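Podix User Group — Minutes of the Ordinary Meeting
Held online, Jan 17, 2021

Chair: Lieven Geerts
Present: 29 members, as listed in the attendance record
Apologies: as listed in the attendance record

1. Minutes of the previous meeting

Taken as read and approved without amendment. The matter of the mailing list move is closed. The matter of the spare charger stock is carried to item 6.

2. The Podix 6 handset: general report

The Chair reported on the Podix 6, which replaces the Podix 5 in the standard range. The new handset keeps the outer dimensions of the old one, so existing hard cases fit, with one exception noted below. The headphone socket has been removed. The charging port has moved slightly towards the left edge, and docks with a fixed plug will not line up with it.

The exception concerns flip cases with a magnetic catch. On the Podix 6 the proximity sensor sits nearer the top edge, and the catch on the older flip case can hold the screen off during a call. Members with that case were advised to fold the cover fully back before answering.

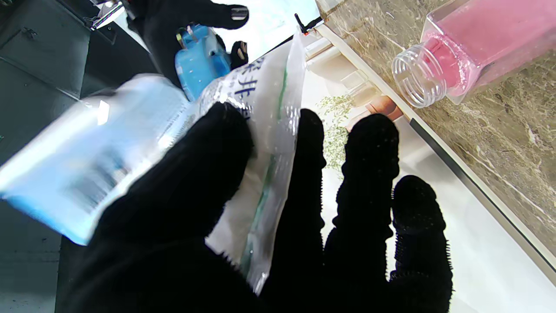
The battery is rated at 3000 mAh, the same as before. The Chair noted that the rating had not changed but that the screen refresh setting is now high by default. Members who see shorter running time should set it to standard under Display, Motion, and restart the handset. The setting does not survive a factory reset.

It was asked whether the two storage sizes differ in any other respect. They do not. The memory card slot is present on both and takes the same cards as the Podix 5.

3. Software version and known faults

The group is testing the current system release on members' own handsets. Reports are entered in the shared fault sheet. At the time of the meeting the sheet held 184 entries, of which a large share are duplicates. The following were discussed.

(a) Alarm volume. The alarm follows the media volume after a restart, instead of the alarm slider. Moving the alarm slider once after each restart puts it right until the next one. Fault remains open.

(b) Wireless calling. Calls placed over a home network drop when the handset moves to the mobile network. The fault occurs on the Podix 5 and the Podix 6. Switching wireless calling off avoids the drop but loses indoor coverage for some members. Fault remains open.

(c) Contacts. Imported contacts with two numbers of the same type show only the first. Both numbers are stored and will export correctly. Downgraded to minor.

(d) Keyboard. Changing the keyboard language in landscape view closes the text field and discards what was typed. Members are asked to record the application in use, as the fault has not been seen in the built-in mail program.

It was agreed that entries without a build number will be removed from the sheet at the end of each month. The build number is found under Settings, System, About, and should be copied in full, including the letter at the end.

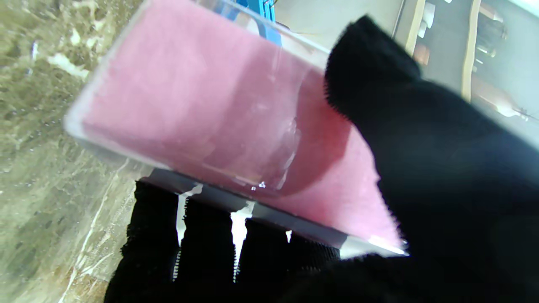 Qureshi objected that the build number is hidden on handsets supplied through an employer, where the System page is locked, and that members in that position would see their reports removed through no fault of their own. The same number is printed in the header of the diagnostic report, which can be produced from the dialler on a locked handset. Qureshi asked that either source be accepted.

The Chair accepted the point. The wording was changed to "build number from the System page or from the diagnostic report". Agreed without a vote.

4. Accessory compatibility: Hamby dock and Brulley earphones

The Hamby dock was tested with both handsets. With the Podix 5 it charges and passes sound. With the Podix 6 it does neither unless the adapter plate is fitted, for the reason given under item 2. With the plate fitted, charging is normal. Sound passes only if the handset is unlocked when it is placed in the dock. The result was the same with the cover on and off.

The Brulley earphones pair with the Podix 6 on the first attempt in most cases. Where they do not, the earlier pairing must be deleted from both handsets, as the earphones try the last known handset first and do not move on. There is a delay between picture and sound in video playback. It can be reduced by selecting the basic audio mode, at some cost in sound quality. The delay does not affect calls.

A member asked if the earphones could be connected to two handsets at once. This is not supported in the present firmware. The manual is unclear on the matter and the question is to be added to the compatibility page. 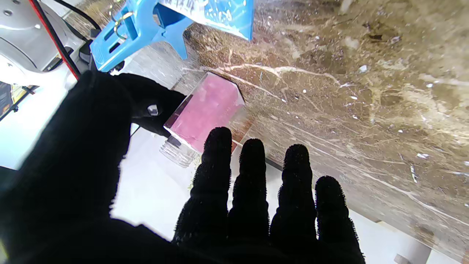 The compatibility page itself needs revision. It lists accessories by maker, and members looking for a charger have to open each maker's entry in turn. It was proposed to sort the page by type of accessory, with the maker in the second column and the handset models in the third. A fourth column will give the firmware version on which the test was made. Entries with no firmware version will be kept but marked as untested.

Proposal carried.

5. Trade-in terms

The Chair had compared the trade-in terms published for the Podix 5. Handsets with a cracked rear cover are accepted at a reduced value. Handsets with the account lock still active are returned to the sender, and the sender pays the postage. Members were reminded to sign out of the account before carrying out the reset, and to remove the memory card and SIM.

The present terms run until August. No information is available on what follows.

6. Any other business

Spare chargers. The older chargers held by the group will work with the Podix 6 at the lower charging rate. They are to be offered to members on the mailing list, one per member, with postage at cost.

Guide to moving data. The existing guide covers transfer by cable only. A section on wireless transfer is to be added, with a note that message attachments are left out unless selected separately.

7. Actions

Compatibility page to be re-sorted by accessory type — Lieven Geerts
Fault sheet heading to be reworded as agreed under item 3 — Qureshi
Steps for producing the diagnostic report to be sent to the mailing list — Qureshi
Adapter plate part number to be added to the Hamby entry — Lieven Geerts

The date of the next meeting will be sent to the mailing list.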